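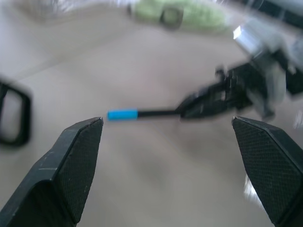
7. Running the handover demonstration for visitors

Use this section on open days only. For daily operation of the Prikel cell, see section 4.

7.1 Before the doors open

1. Switch on both arms and wait for the ready tone. The warm-up takes 20 minutes.
2. In the Devel panel, choose the program "Handover, public". Do not use "Handover, test", which runs at full speed.
3. Check that the counter shows fewer than 2,150 cycles. If it shows more, ask Hye-jin Baek to inspect the finger pads before you continue.
4. Run the program 2 times with no visitors in the room.

7.2 During the demonstration

5. Ask the visitors to stand behind the yellow line on the floor.
6. Say loudly "Starting", then press the green key.
7. The first arm offers the rod by one end. The second arm closes on the free end, and only after this the first arm opens.
8. Let the program finish completely before you answer questions -- people like to come nearer when they ask.

CAUTION: Never reach between the grippers to correct the rod. Press Stop first, also when the arms seem to be waiting.

Note: If the panel shows code 88, the second gripper did not confirm its grip. Press Stop, remove the rod with the release tool and begin again from step 6. When the code comes back, end the demonstration and call Oddur Blöndal.

7.3 After the last group

9. Send both arms to the parking position.
10. Write the final cycle count in the November sheet.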